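Jonalyn Pangilinan
@jonalynfixes
Thread. Spent most of September looking after one handheld gripper and I'm writing it down before I forget. Long. Mute me if you don't care about screws

1/
The unit is the one we call Pernular. Two fingers, handheld, camera looking down at them. Built up at Lingate, been at our bench in Mollham since spring. It gets used all day by whoever is on shift so it takes a beating

2/
Complaint on the sheet was "closes funny." That was the entire note. Thank you, whoever

3/
Closes funny can be: fingers out of line, one side sticky, a loose screw, a dirty slide, somebody dropped it. Start with the cheap stuff. Always

4/
So. Power off, cable out, then wipe everything down. Dry cloth first. I used to go straight in with alcohol and all it did was push the grit into the slide. Don't do that

5/
After the wipe I open and close it by hand, slow, eyes shut. Sounds dumb. You feel a catch way before you see one. Left side fine. Right side had a little bump near the end of travel

6/
Took the right side apart on a tray. USE A TRAY. I lost a screw in the carpet in July and never saw it again

7/
4 screws on the cover. They come out in any order but I loosen them crosswise out of habit. Two were barely finger tight. OK so there's a clue

8/
Inside: fuzz. Gray fuzz wound up on the slide like a sweater had been in there. Tweezers, then the soft brush. The brush from the Grimshaw kit is too stiff btw, I use a cheap makeup one

9/
Bump still there after cleaning. Smaller tho

10/
Next thing was the rail itself. Ran a fingernail along it and there was a burr, tiny, right where the bump was. Fine stone, three light passes, wipe, check. Three more. Stop as soon as the nail slides clean, you can take off too much real fast

11/
Lube: one drop. One. The last person put in enough to fry an egg and that's how the fuzz got stuck in the first place

12/
Put the cover back. Same crosswise thing, snug all four, then go around again. Thread locker on these now, the blue one, and just a touch. Red is for people who never want to see the inside again

13/
Somebody's going to ask about torque. I don't have a number, the drawing I've got doesn't give one. Short key, two fingers on it, stop when it stops

14/
Then alignment. This is the part that eats the afternoon

15/
Close it on a strip of plain paper and pull. Paper should drag the same all the way along. Mine held at the bottom and slid right out at the top, so the tips weren't meeting. Loosened the right finger, nudged, tightened, tried again. And again. Got it on try 9

16/
Tightening moves the finger. Every time. So you set it a hair off and let the screw pull it in. Took me an embarassing number of months to learn that

17/
Reply from earlier: no I don't shim it. People shim with tape and then the tape creeps when it's warm and you're back here in two weeks

18/
Ran the cycle check after. 40 slow open/close, hand on the body, listening. Nothing. Then I let it sit over lunch and did a few more

19/
The log says it was past 3000 cycles since the last time anyone opened it up. I've asked for a service before it gets that far next time. We'll see

20/
Last check is wide open, over the table, through its own camera. Look at both blocks in one view. You want them mirroring each other, same angle, same height, and the brass rings back on the brackets level with each other. If one ring sits low, a bracket is loose, and all that paper business was for nothing

21/

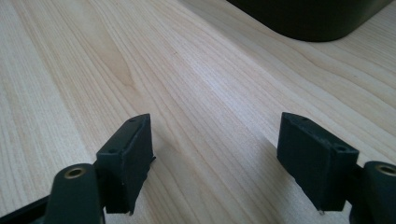 Posted by Jonalyn Pangilinan · Mollham bench · 4:40 pm
Fingers spread, nothing between them, bare wood in the gap. Rings come out at nearly the same height left and right so I'm leaving the brackets alone

22/
Couple things I check in that view. Top edges on the right block look a bit worn, see the thin grayish lines along them? I don't chase that. Rub is rub. If an edge gets rough enough to catch the cloth then I'll dress it

23/
And there's a little pale bit under the bottom corner of each block. Both sides. Plus a tiny dark sliver poking out of the inner edge on the left one, about halfway down. Those go on the list. Magnifier and tweezers, before it touches anybody's parts

24/
I do the wide open look LAST for this reason. You clean for an hour with your nose in the slide and miss the stuff on the outside

25/
Also watch your light. Window shine on the table can hide an edge. Tilt the thing and look twice

26/
What I wrote on the sheet, copy it if you want:
Right slide cleaned, burr stoned, one drop lube
Cover screws reset w/ blue
Right finger realigned, paper test ok
Brackets checked, not touched
Specks on both blocks, pick off before use
Wear on right block top edges, watch

27/
Please write more than "closes funny." Which side, open or closed, did it get dropped. I won't be mad if it got dropped. I'll be mad if I find out from the dent

28/
Spare fingers: we have one pair left in the drawer, Lingate says more are coming. They said that in the summer too

29/
Someone asked if they can skip the paper and just eyeball it. You can. Then try picking up a washer

30/
Next one on the bench is the Grimshaw unit, trigger doesn't spring back all the way. Probly the same fuzz. Will post when it's open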